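Food containers and the white table

A gallery page for the kitchen storage part of the house. The rest of the rooms have their own pages, linked from the side menu.

I started this page in December, when the cupboard next to the stove had stopped closing. The problem was food containers. We had too many, in too many shapes, and half of the lids went with boxes that had left the house years ago. Rebecca Pellegrini, my sister-in-law, had just finished her own kitchen and said to take everything out at once and put it on a light-colored surface. I have followed that advice ever since. Clear plastic is hard to judge against dark wood, and a crack at the corner of a box can go unnoticed for a long time.

Notes on what we keep

The everyday set is Piklow, bought in two batches. The first batch has done well. The second has slightly thinner walls, and I would not stack more than three of those with anything heavy inside. We also have a few Zamani boxes for dry goods. They are good for rice and lentils and too tall for the refrigerator door.

I check each container before it goes back on a shelf:

Rim – run a finger around it. A nick in the rim means the lid will leak at that spot.
Base – look for clouding. A little is fine. Deep scratches are a reason to move the box to the workshop for screws.
Walls – hold the box on its side against the light. Hairline cracks show up best at the corners.
Lid – press it on and lift the box by the lid, over the table, while it is empty.

Anything that fails goes in a bag for the recycling center on Usulska, which takes rigid plastic in the morning only.

On the table
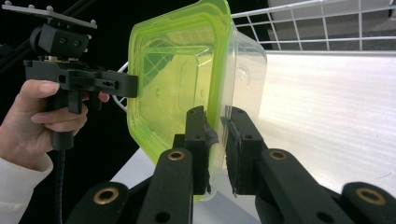
A clear food container with a lime-green rim, held on its side over the white tabletop.
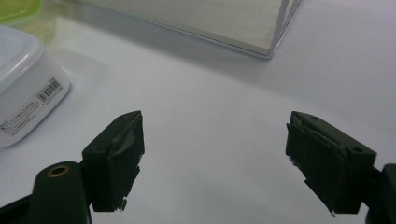
White food storage container with a rounded white lid at the left, large clear acrylic box toward the back.

Shelves and spacing

The cupboard has three fixed shelves and one that moves. I set the movable one 11 inches above the shelf below it, and that fits two stacks of medium boxes with room for a hand. Before that it was set too high and the stacks fell over whenever the door was opened quickly.

Containers are stored nested by shape, with lids standing on edge in a wire rack beside them. I tried keeping the lids on. It saves time looking for them, but it uses up a whole extra shelf, and boxes closed for weeks pick up a stale smell.

The shelf liner is Ostodeck, cut from a roll with ordinary scissors. It grips well and wipes clean. Cut it a little short at the front or it catches under the door.

Labels

Kenji Fitzsimmons wrote in to ask about labels after seeing the pantry page. We use masking tape and a black marker. Printed labels look better for a month or so, then the corners lift in the dishwasher and leave glue behind. Tape comes off in one piece if it is pulled before washing. If there is old glue on a box, cooking oil on a paper towel will take it off in a few minutes, followed by dish soap.

For dry goods I write the contents and the month they were opened. For leftovers, the contents only – they get eaten or thrown out soon enough.

What it came to

We began with 42 containers and kept a little over half. The ones that were sound but not needed went to the neighbors upstairs, who have three children and pack a lot of lunches. I have not bought any new ones since. If I do, they will be the medium size with straight sides, which stack better than the tapered kind. The small round ones I would skip. They hold up to 300 milliliters, and in our house that is one portion of sauce and nothing else.

The drawer for foil, bags and wax paper is next. Pictures of it will go on the same page, under the shelves.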